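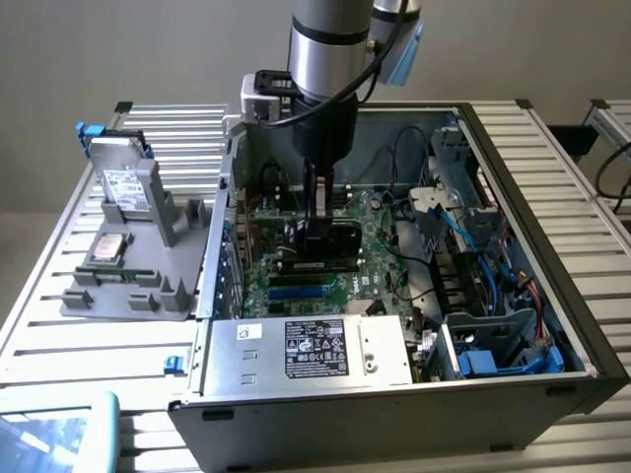

Should you tip the person who cleans your vacation rental?
Leave something if the cleaning fee isn't going to the cleaner, and ask the host before you assume that it is.

I have been renting other people's houses for family trips for years now, and I've become a bit of a crank about the cleaning fee. Last December we took a big place near Bustgate for my mother-in-law's birthday, four bedrooms, a porch that went all the way around, a kitchen with two ovens (two!). Loved it. The cleaning fee was $200, which I paid without blinking. Then I got there and found a laminated list on the fridge. Strip the beds. Start the first load of towels. Run the dishwasher and empty it. Take the trash to the bins at the end of the lane. Sweep the porch.

Sweep the porch! It was December and the leaves were coming down faster than my husband could push them off.

I'm not against chores. I would never walk out of somebody's house with dirty pans in the sink, and I was raised to fold the blanket. But I think there should be one or the other. Charge me a real fee and let me hand over the keys, or charge me next to nothing and I'll happily mop. What bugs me is paying for a clean and then doing half of it at seven in the morning while the kids are hunting for a shoe.

My friend Trinidad Nieto has two little cottages she rents out, and we have argued about this over many cups of coffee. Her side is that the hours between checkout and check-in are brutal. If the sheets are already off the beds, her cleaner saves enough time to do the windows or catch a leaky faucet. Fine, I get that. But her list is three lines long, it's in the listing where you can read it before you book, and she passes the whole fee along to the cleaner. I would strip every bed in the county for Trinidad.

The place that got it most right was one we booked through Pedadeo, a cabin owned by a man named Benito Vidal. The total for the week, with everyone chipping in, was $3,708, and that was it — no extra line for cleaning, no linen charge, no surprise at the end. He'd left a note that said to lock the back door and put the key in the box. We stayed up late the last night playing cards because we didn't have to get up and scrub anything. I'm sure the cleaning was in the price somewhere. Of course it was! I just liked not being billed for it separately and then handed the broom.

Some folks tell me a separate fee is more fair, and for long stays maybe so. A $200 charge spread over a week with ten people is nothing. Put the same charge on one night for a couple and they would have been better off at a hotel. My brother-in-law Kim won't even look at rentals for a weekend anymore, and he used to love them.

So here's what I do now. I read the house rules before I look at the pool pictures, which takes some discipline. If there's a fee and a long list, I write to the host and ask which parts are really needed. Most of them answer nicely, and one knocked the list down to just the trash. And I still leave a twenty on the counter with a note for the cleaner — my grandmother would haunt me otherwise.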